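Right, I promised a few of you I'd write up what I've learned from a year of looking after the tool library in Indwood, so settle in with a cup of tea, this is going to be one of my long ones. 1/15

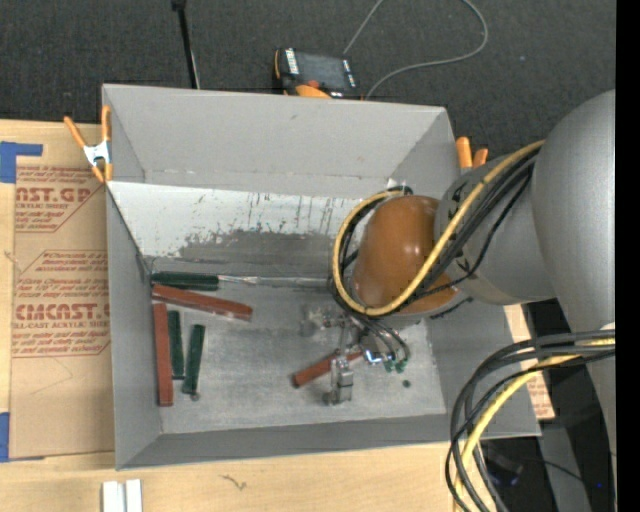 A reply has come in already, from someone in Carkano, wanting to know whether it's worth starting one in a place that small, where most people have a shed of their own. I'd say yes, very much so, and I'll try to get to the reasons as I go along. 2/15

💬 14 🔁 9 ♥ 265

A shed is a lovely thing but it mostly holds the tools you bought for one job in the spring of some year you can't remember. What people come to us for is the other stuff – the tile cutter, the long ladder, the wallpaper steamer. Nobody wants to own a wallpaper steamer. I have used ours twice and was glad to hand it back both times. 3/15

We opened in October with whatever people gave us, and people gave us hammers. So many hammers! If you are starting out, please put up a list of what you'd like before you ask for donations. We did ours afterwards and by then we could have built a fence out of claw hammers. 4/15

Last year we made 1,329 loans. I had to read that twice when I added up the book, as I'd have guessed half of it. The hedge trimmers did a lot of the work, and the carpet cleaner was hardly ever in. 5/15

💬 6 🔁 3 ♥ 88

On money, which everyone asks about. Membership is pay what you like, with a suggested amount on the door, and we ended the year with 943 pounds in the bank after rent and insurance. That isn't riches but it means I can replace the sander without holding a cake sale first. (I like a cake sale. I just don't want it to depend on one.) 6/15

Sort your insurance before your shelves. I did it the wrong way round and we had a beautifully painted room that couldn't lend so much as a screwdriver for five weeks. Ring them up, too, don't do it by web form. There's never a box for what we are. 7/15

Somebody from the Manurung street group asked how we handle late returns. We don't charge. We send a friendly message after three days and another after a week, and if there's someone waiting for the thing we say so, and that nearly always does it. People are quite tender about keeping a neighbour waiting. 8/15

Things do come back mucky, mind you. I keep a stiff brush, some rags and a tin of oil by the returns shelf and I ask borrowers if they'd like to give it a wipe before it goes away. Most say yes and then stay for a chat, and that's how I've learned half of what I know about damp. 9/15

💬 11 🔁 2 ♥ 71

Labels! Write on the tool itself and again on its case. Paint pen lasts better than stickers. Ours is a number and nothing else, and the number goes in the book along with the borrower's name and the day it's due. We did try a spreadsheet and I may go back to it, but the book has never needed charging. 10/15

Do keep the instructions. If they've gone missing, look them up and print them large, and tie them on with string. I've done this with everything that plugs in and the worried phone calls on a Sunday have dropped right off. 11/15

We also run a mending evening on a Tuesday, from seven until the biscuits are gone. Lamps, zips, chair legs, the odd radio. I can't mend a radio but I can hold the torch, and I'm told I do it well. 12/15

Two of our regulars went on to start Prova, over the other side of the river, and we swap the big things between us now. They've a cement mixer. We've got the good ladder. I do recommend finding another library nearby as early as you can, even if it's only to compare notes on hinges. 13/15

So, back to Carkano. Small is fine. Start with a cupboard and one morning a week, and put a sheet on the wall where people can write down what they wish you had. Ours still has "snow shovel" on it from last winter, and I still haven't bought one – somebody remind me before it turns cold. 14/15

I've probably forgotten something important about drill bits. Ask away underneath and I'll answer when I've had my supper. 15/15

💬 37 🔁 52 ♥ 1,436

Contact · Help · Privacy · Back to top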